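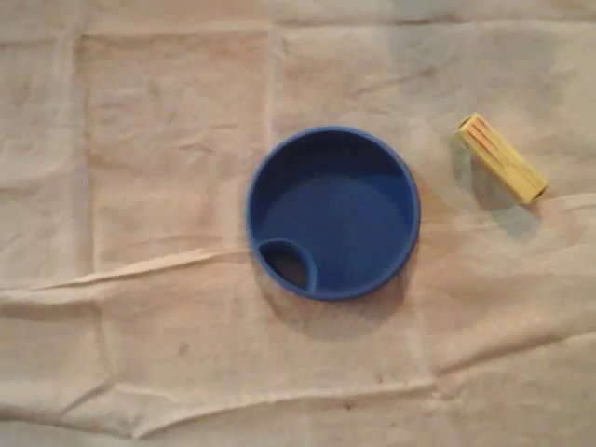 You can't keep a lid without a cup, my sister said, it's just a blue circle with a hole in it, and what on earth are you going to drink through that? She had the trash bag open already and was shaking it at me like I was supposed to do a trick.

I said I'd find the cup. I'd been saying that since March and we were well into October.

We were doing the back bedroom at our aunt's place in Nunside, the one she called the sewing room even though the machine had gone to Temora with a cousin before either of us could drive. We'd thrown an old sheet down and were putting the strays on it, meaning anything we couldn't match up with anything else. I was very proud of the sheet. My sister thought it was a way of not throwing things out, and she had a point, but it was my weekend too and I'd brought the sandwiches.

The yellow block was mine, by the way. I mean it was mine when I was little, or I'd decided it was. There used to be a whole tub of them under the window, and we built towns on the carpet while the grown-ups talked in the kitchen, and I was always the mayor and she was always the flood. I told her this and she said she had never once been the flood. She said she'd been the bank.

"You came through on your stomach making a whooshing noise," I said.

"That was the bank," she said.

So we had a sit-down. You have to have a lot of sit-downs when you clear a house, I think that's where the time goes. The estimate from Gallagher, the clearance people, was 800 dollars for the whole lot, gone in a morning, and we'd both said no way, we can do that ourselves for nothing! That was four weekends back. I'd started thinking kindly of Gallagher. I'd started thinking about their truck.

My aunt kept everything, but she kept it neatly, and that makes it so much harder. If it had been heaps we could have been brutal. It was all in cookie tins with paper labels, in her square capitals. BUTTONS, SHIRT. BUTTONS, COAT. KEYS, KNOWN. KEYS, NOT KNOWN. One tin said 1798 on the lid and nothing else, and we got terribly excited and thought coins, or a letter, some ancestor with a sword. It was receipts from the hardware store. My sister worked it out in the end, it was the old house number, from when the road went all the way out to Pelum and they numbered it like they expected a city. She put the lid back on and patted it, and I noticed that tin didn't go in the bag either.

By four o'clock the light was going yellow on the wall and we'd stopped being any use. She was reading bits out of a knitting magazine. I was on the floor next to the sheet, moving the lid a little, moving the block a little, the way you do with the salt and pepper when somebody's telling you something sad.

"I could call it a pond," I said.

She didn't look up. "What could you?"

"The lid. We used to use one for the pond. In the town."

Well, that got her. She put the magazine down and came over on her hands and knees, and she looked for a good while with her head on one side. Then she said the pond was on the other side of the town hall. She said it very firmly. She said she remembered because the hole was where the ducks went in, and if the ducks were over there they'd come out at the school, and we'd had a big fight about it and I'd cried in the bathroom.

I had no memory of any of this. Ducks! I've told everyone for years about the flood, it's practically my party piece, and here she'd been holding on to ducks the whole time and never said.

"Was there a cup?" I asked her.

"There was never a cup," she said. "It was always just the lid."

She got up and went down the hall and I heard her banging through the kitchen drawers, and when she came back she had a marker and an empty tin, the big square shortbread one. She sat on the bed and wrote on a strip of masking tape, and she was doing the capitals, the square ones, with her tongue between her teeth. POND, TOWN HALL. Then she held the tin out to me exactly the way she'd held out the trash bag.

I put them in. They rattled all the way home, on the back seat, every time I took a corner, and on Sunday she called to ask which one of us was keeping it, and whether I'd thought about the ducks.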